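Filed under: Diary / Days out

2024-09-08

Back from the open day at Dunmore with a headache and a free pen. I said I'd write it up while I still remembered which bits annoyed me, so I'm at the kitchen table with toast.

The drive was 46 miles, the last few of them behind a horsebox. Farzana Weerasinghe had got me the ticket through her work and she met me at the gate, far too cheerful. She has been on about this place since March. I told her I'd come for the lunch, and I more or less meant it.

They started us off with a talk in the big hall from a man from Budard, who are putting up the money. He had slides. Every slide had a kitchen on it with a robot in the kitchen, and the robot was always holding a mug. He said "within reach" so many times that I began putting a little mark on my programme each time and gave up at 11. When somebody asked what one would cost, he said pricing was a conversation. I have had that conversation with a boiler firm and I know how it goes.

After that we were sent off in groups to see the workshops. Ours went to the Skekside room, where they teach the things to handle objects. I had expected a robot. What they mostly do in there is pick things up themselves with a gripper held in the hand, again and again, with a camera on it, and the recordings go off to train the machine. Teemu Laaksonen was running our table. He was quiet and a bit tired and I liked him straight away, mainly as he didn't promise anything. He had a cream tube and some red beans out on a white table top, and he closed the jaws on the tube for us.

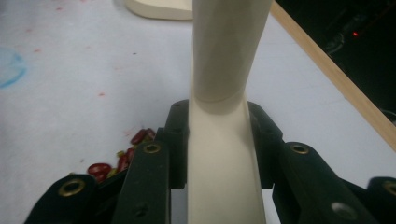
Teemu's table, Skekside room. Cream tube in the jaws, beans off to the left.

I asked him how many goes it takes before a robot can do the same job by itself. He said it depends on the job. I said suppose it's this job, then. He said 50 goes would get you something to show visitors, and a lot more than that would get you something you'd leave alone in a room. I wrote that down word for word as it was the first straight answer of the day. Farzana thought I was being rude to him. I don't think he minded.

He let a few of us try. The gripper is heavier than it looks and my wrist was complaining after a minute. You squeeze and the plates all fold in together, which I'll admit is nicely made. I dropped what I was holding the first time and did better the second. A boy of nine or ten after me did it perfectly and looked bored.

What I still can't get past is the gap between that room and the hall. One patient man at a table, and next door a slide with a mug on it. When I said so over lunch, Farzana said everything starts off like this and I'd have been the same about washing machines. Possibly. My mother's first washing machine flooded the hall.

Lunch was soup, and good soup. The Jesteo stand was giving out the pens. I left after 20 minutes of the closing session, during the second film, and got back before dark.

Must ring Farzana tomorrow and thank her properly. Also find out whether I left my scarf on the back of the chair in the hall, the green one.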